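From: Bastdale Home Sewing and Linens list
Date: January 2021
Subject: Re: [linens] Thread count, again

On thread count, someone wrote:
> I bought the 57-dollar sheets from Bestden in November and they
> already pill. My mother's set from Skirkska is older than I am
> and still goes on the bed every other week. Is the number on
> the package worth anything at all?

Worth something to the person printing the package, I'd say. Once you get past a certain point they reach the big number by twisting several thin yarns together and counting each one, which is a bit like counting your toes to prove you own more shoes.

Pilling comes from short fibers working loose and rolling themselves into crumbs. Check the label for polyester, too. A blend will pill and then hang on to the pills like family heirlooms. I had a set that did this, and I spent one winter shaving a bed.

What I do now, for what it's worth: hold one layer up to a window. If the light comes through in streaks, the yarn is uneven and I put it back. Then I rub a corner against itself for a minute while the store clerk pretends to fold towels.

White things with folds in them, and some marble pattern:

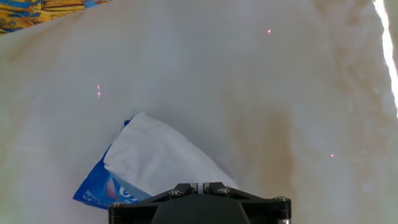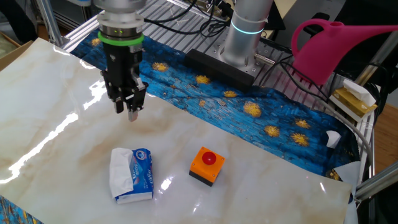
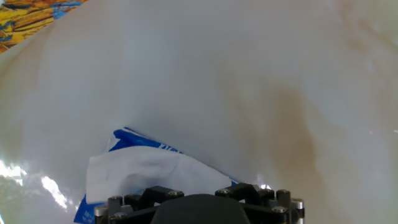
Levchenko wrote back off-list that I'm being unfair to blends, that hotels have used them for decades, and that anyone who irons 100 percent cotton for a guest room has too much time or too few guests. Fair enough. I have both. But hotels also replace their sheets on a schedule, and my schedule is "when a foot goes through."

Back to the question. If the Bestden set is under a year old I'd try returning it – the worst they can do is sigh. If not, wash it inside out in cool water, skip the softener, and dry it on low with nothing that has a zipper. It won't cure the pilling but it may slow down.

And find out what your mother washes hers in. I have asked mine for 18 years and the answer is still "soap."

Still looking for a twin flat in plain percale, by the way, if anyone is clearing a closet.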